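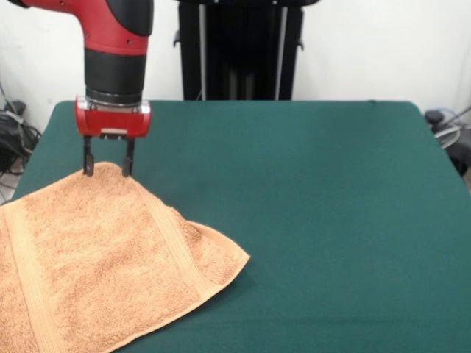 Reda El Ouafi thinks I'm making a fuss over laundry. A dropped towel hurts no one, he wrote under my last post, log it, restart, move on. Fair enough. Except the towel wasn't dropped.

What happened at Uvodport in January: the arm closed on the cloth, lifted, and the grip check came back good. It wasn't good. Fingers had shut on each other with a bit of terry loop caught between them. The software saw some resistance, called it a towel, and went on to the next move. And the next. It "folded" nothing for 40 cycles and marked every one of them a success.

That's the fault I care about. Missing a grab is normal, cloth is hard, terry is worse. It bunches, it snags, the hem curls under. I can live with misses. What I can't live with is a machine that misses and reports a win, and a screen full of green that people then beleive.

We had 3,134 folds in the Lundisero log before anyone went back through them by hand. 53 were bad. Small number, sure. But the log said zero. So what else in there is wrong? No idea. Neither does anyone else and I asked. 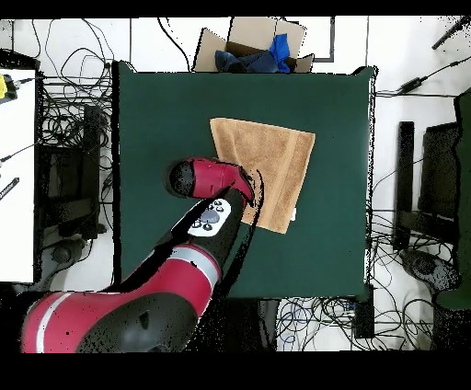
Why this is a safety matter

Because the same check decides when it's ok to reach in. Grip released, arm idle, light goes off, you put your hand on the table and straighten the cloth. I've done it more times than I want to admit. If the code can be wrong about holding something it can be wrong about letting go, and wrong about being done.

Twice that month the arm moved after the idle light. 2 cases, slow moves, no injuries. Both got filed as "operator early". Operator was not early. I was the operator for one of them and I was looking right at the light.

Nanayakkara's fix was a new threshold. Tighter number, same single sensor. I'd want a second way of knowing, a camera check on the cloth or just weight, plus a hard stop you have to press before hands go in. Costs a few seconds a fold. Fine, take them.

And reopen those two reports. Put the right cause on them this time, with my name on mine.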